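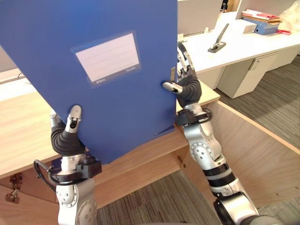 File box task, both arms, office bay at Nedton.

Progress report to Grarnard, January
Prepared by Narayanan Poojary

You asked in your last note whether the machine can tidy an office yet. It can tidy one kind of object in an office, provided that object is a box and has been left somewhere sensible.

Box handling. We ran 90 attempts at picking up a file box with two hands, moving it to a second desk and setting it down. It managed 24 with no help. Most of the rest failed at the set-down, where the left hand lets go a little before the right one is ready to hear about it. Weidong Lü has rewritten the release timing and we rerun on Wednesday.

Speed. A clean run takes 4 minutes. The office manager at Rao, where we hope to hold the spring trial, does it in the time it takes to say so — she has offered to demonstrate.

Loose paper. No progress. Folders stacked on top of a box are still treated as part of the box until they slide off it.

Spending. We have used $3034 of the parts budget, mostly on replacement hand coverings from Lerkinen. The invoice is attached.

Next period: set-down first, then boxes lying flat, which are harder to get fingers under than our proposal suggested. I wrote that section, so complaints can come to me. We would like to push the paper milestone back to the summer and need your approval in writing.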